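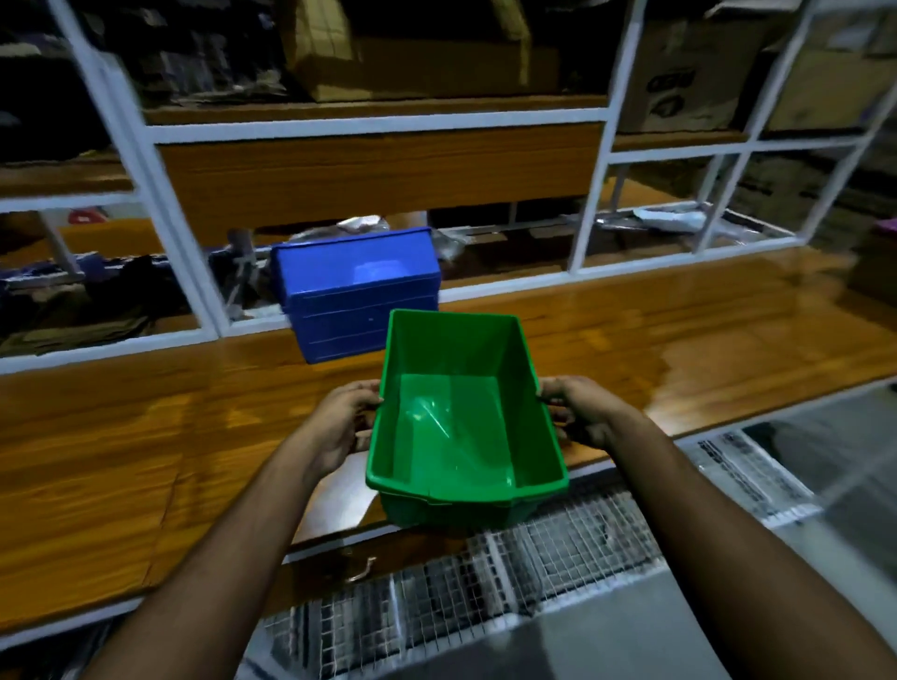 Sem Maes objected, when the plan for the collection was first shared, that a person who knows he is being recorded will handle a bin more slowly and more politely than a person at work, and that a policy trained on such examples would learn the politeness as well. We took this remark seriously. It changed how we asked the collectors to work, and it is the reason why we gave up the written scripts which we had used in the Mesley pilot.

In the pilot, every collector had a sheet with the order of the steps: approach, grasp, lift, place, release. The examples were clean, but they were also very similar to each other, and the Umo policy trained on them failed as soon as a bin stood a little closer to the shelf than usual. In the present collection the collector receives only a goal, for example "the green bin goes to the other side of the blue one", and chooses the way himself. If he changes his mind in the middle, the recording continues. We keep these changes of mind in the set and mark them with a separate label.

The final set, which we call Drodum, contains 800 examples recorded by six collectors over 178 sessions. A session ends when the collector asks for it to end. All examples are seen from the height of the head, so that the hands and forearms enter from the lower part of the view, as in Figure 1, where both hands hold an empty bin by its long sides. We did not cover the arms with sleeves or gloves. Earlier work in our group used coloured gloves to make the hands easier to find, and the detector then learned to look for the colour of the glove.

Bins are a difficult object for this purpose in spite of their simple shape. The inside of a glossy bin reflects the lamps, and the reflection moves when the bin is tilted, which the depth estimate often takes for a change of shape. The shelf surface reflects light also. We decided not to correct this by changing the lamps – the robot will have to work under the same light – and we removed an example only when both hands were out of view for more than two seconds.

The second difficulty is the contact with things that stand near the bin. The mesh side of a picking trolley leaves little space for the fingers, and a near rim beside such a mesh has to be reached in another manner than a free one. Examples of this kind were rare in the pilot, so in August we asked the collectors to choose such positions more often.

Figure 2. Two hands above a yellow bin, with the wire mesh of the trolley close to the near rim.
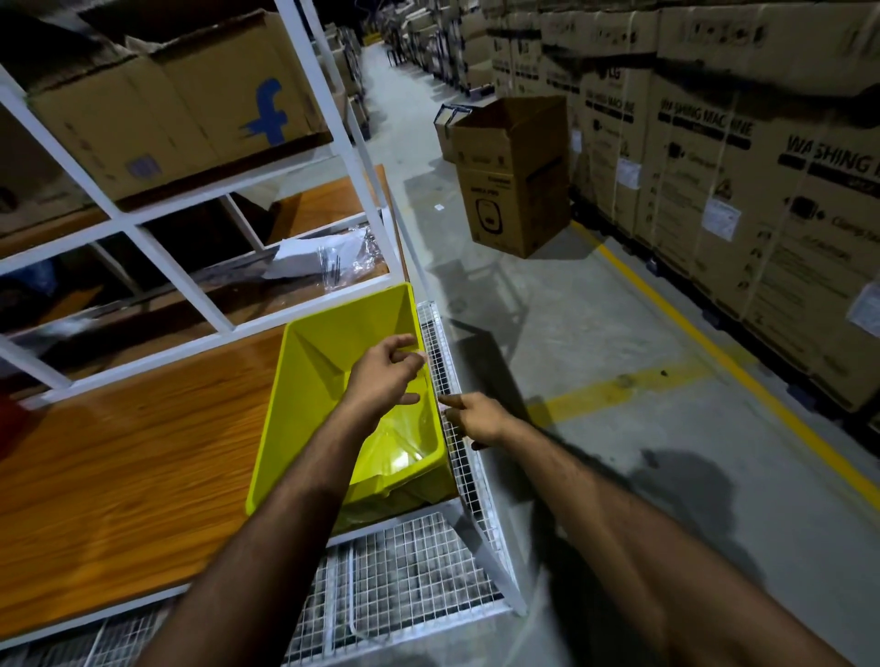 For each example of this kind the annotator sets the first and the last moment of contact for the left and the right hand separately. The labels were made with the Vaněk tool, which shows the two hands on two lines, one under the other. Where a finger is close to the rim but the touch cannot be decided, the annotator writes "uncertain", and the moment is not used in training. At first we asked for a decision in every case. The annotators then disagreed mostly on exactly these moments, and the policy closed its gripper too early.

Thin plastic bags remain an open problem. A clear bag inside a bin has almost no outline of its own, and it may be taken for a reflection of the bin floor. We label the bag as contents when the annotator can follow its edge, and otherwise we leave the contents field empty. The effect of this choice on the grasp results is reported in the next section, together with the comparison between collectors.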